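Cahier d'atelier – janvier, fin de matinée

Repris la question du plateau blanc. Le Firnis mat est sec depuis hier au toucher, ce qui ne veut pas dire grand-chose, la notice de Sorneo donne un temps de séchage à cœur que je n'ai jamais vu se vérifier en hiver. À l'ongle, dans l'angle du fond, ça marque encore. Je note donc « sec » entre guillemets.

Deux couches passées, ponçage au 3 000 entre les deux. Quelqu'un avait proposé de finir au 4 000. Je ne vois pas l'intérêt sur une surface où l'on va poser et reprendre des objets toute la journée, et je doute qu'on sente la différence à la main. Si un collègue tient à faire l'essai, qu'il prenne la chute, pas le plateau.

Nettoyage : Clendirent dilué, chiffon propre, une seule passe. Le bidon promet « sans trace ». Il y a des traces. On ne les voit qu'en se baissant au ras de la table, côté fenêtre, mais elles y sont. Refait à l'eau tiède, c'est mieux. Je propose d'arrêter d'en commander, ou au moins de finir le bidon sur les vitres.

Bacs Margaritis : toujours pas convaincu. Le fournisseur les dit inrayables, or celui du stock a déjà une griffure sur le fond extérieur et il n'a servi qu'à ranger des cales. À vérifier aussi, l'équerrage – posé contre la règle, il bâille d'un côté. Peut-être la règle. À refaire avec l'autre.

Pour le rangement des petites pièces, l'idée reste la même : un bac ouvert posé directement sur la table, sans couvercle ni étiquette, et on trie par couleur. Je demande à voir. Le bac bleu se repère bien sur le blanc, rien à redire, et le petit bloc vert aussi, même avec les ombres grises en travers du plateau. Mais un bloc seul et un bac vide, c'est le cas facile. Je veux la même chose avec des pièces blanches ou crème avant de dire que le plateau convient. Et l'éclairage est à revoir, l'ombre portée est trop large à mon goût. Essayer la lampe plus haut, ou avec un calque devant. Reste à acheter : calque, chiffons, ruban de masquage (le large).

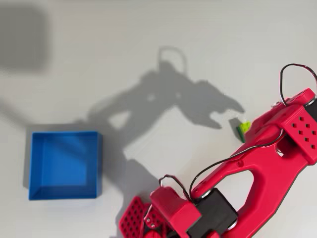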